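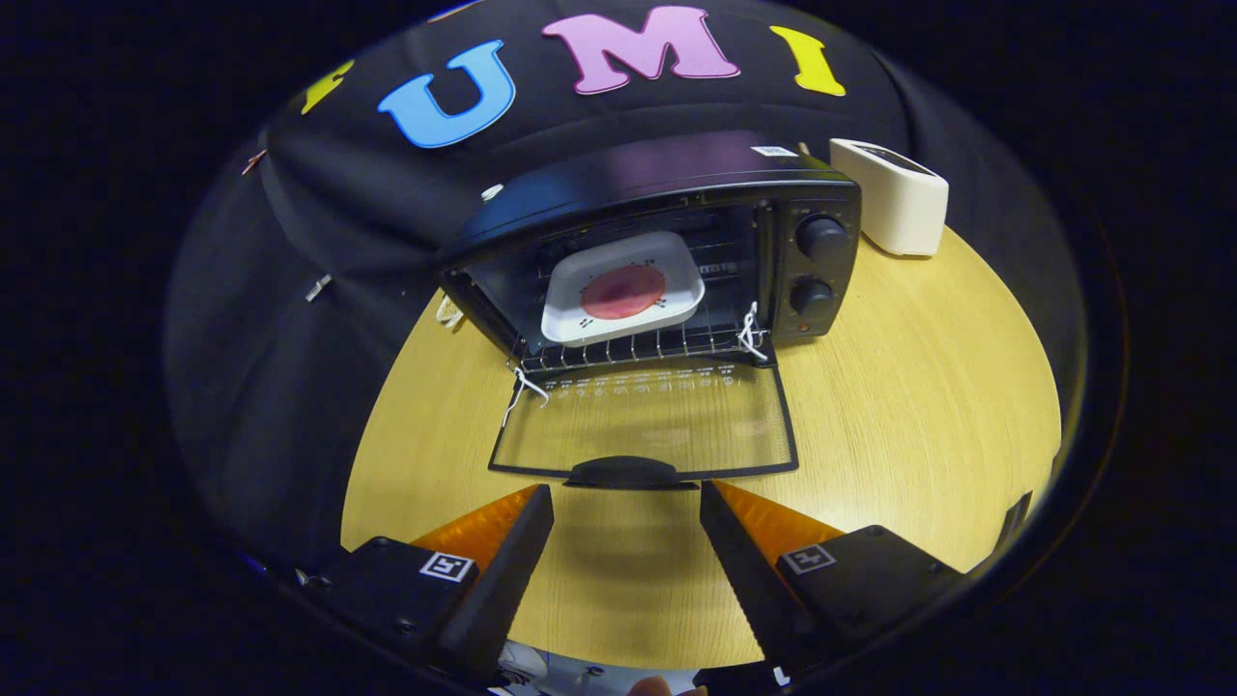
Toaster oven door all the way down, red disk on the white tray, orange light on.

May, getting on for midnight

Okay, so I have a toaster oven on a round table and I'm far too pleased about it. I only meant to stay at the workshop for an hour tonight and then Nosipho said "let's just do the oven" and there went the evening (and dinner, which was crackers).

The big news is that the fingers are finally behaving! Both of the new orange pads are on. The last ones I poured came out like stale gum and I had to peel them off with a butter knife, so I was braced for another disaster, but I left this batch alone for a whole day and didn't poke it even once. Nosipho says she'll believe that when she sees it. They came out of the mold clean, a little shiny on the back, and they slid onto the housings with hardly any swearing.

The markers are on too, one square on each finger. I reprinted the left one because I'd stuck it down with a bubble under it, and then spent ages convinced the reprint was crooked. Held a ruler to it. It was the ruler. I'd been lining up against the chipped end the whole time.

So, the oven. The plan is door, tray, knob, in that order, and I want the door to be boring before I touch anything else. The handle is curved, so the pads want to slide along it toward one side if I come in too high. If I come in level and close slowly it's fine. I did a long string of opens and closes by hand, calling out each one while Nosipho wrote them down, and we stopped at 50 because my wrist had opinions. She wanted 60. I told her she could do the last ten herself and she suddenly remembered she had to sweep.

We tied white string on at both ends by the hinges, which was Nosipho's idea and I was snooty about it for a good five minutes. I still think it looks like the oven is wearing shoelaces. She wants to keep it. Fine, it stays for now, but I'm going to trim the long end before I snag it.

The red disk on the tray is my favorite part. I like having the little tick marks around it, so when I slide the tray back in I can see straight away if I've turned it. I'd been eyeballing that with a jar lid on a baking sheet like some kind of caveman. Next I need to decide how far off counts as a miss. I said one tick, Nosipho said half a tick, and we left it there because we were both getting silly.

The knobs are going to be the real headache. They're stacked one over the other on the right and I keep brushing the lower one when I go for the upper one. I could shave the tip of the housing down a touch, but that means reprinting both sides so they match, and the printer has been grinding again since I fed it that cheap filament. Felicja offered to look at the extruder. I should let her. I always say I'll do it myself and then it sits there for a month.

Also put the black cloth up properly, with the felt letters across the top. Pinning felt onto a drapey cloth is a horrible job, it sags the second you let go. I love it though. It feels like a birthday party for a toaster.

Things I need to remember before I pass out: ask Felicja about the extruder, bring the good scissors back, buy 800 grit paper (the fine stuff, I keep grabbing the wrong pack), and email Nour about borrowing the calipers again. Oh, and my notebook is still on the bench under the window with tonight's tally in it. I'm not going back for it now.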